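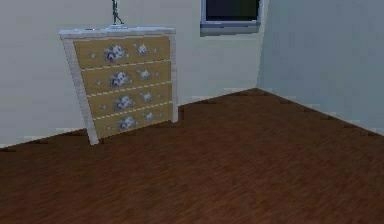 Episode 3,544 loaded at 40 percent speed, as the protocol required. Elżbieta Kozłowski entered her operator code and waited for the task line.

Open the second drawer. Leave the others closed.

She had recorded the same line in eleven room layouts since noon. Findstead wanted 1,000 accepted episodes per furniture class by the end of July, and chests of drawers were behind. The flowered one was the worst of the class. The painted fronts had no handles that she could make out, so the grasp point had to be guessed from the collision mesh, and the mesh did not always agree with the paint.

"Rejected two of yours," said Kiri Henare over the headset. "Contact before approach."

"The mesh sticks out past the front."

"By how much?"

"5 millimeters. I filed it."

"Filed with whom?"

"Murkico."

Kiri did not answer. Murkico had built the rooms, and its last reply to a ticket was in the spring.

Elżbieta reset. The reset shuffled the start pose and the light level and was supposed to leave the furniture alone. She compared the chest with the stored layout. Position matched. Rotation matched. The four drawers were shut. The joint readout gave zero for the first, third and fourth, and 0.002 for the second.

She reset again. 0.003.

"Does the simulator carry joint state between episodes?" she asked.

"No. Costigan wrote the reset. It clears everything."

"It isn't clearing this."

She heard him typing. Hamish Costigan had left for Rakena in the winter, and his notes were one page long. Kiri read the relevant part aloud: joint values are zeroed, except where a demonstration is in progress.

"I haven't started one," she said.

"Log it as drift."

She opened the session table to enter the fault code. Episode 3,544 already had a row. Operator field blank, status recording, start time 4:10 in the morning. She typed DRIFT into the comment column, saved it, and reset a third time.

0.004.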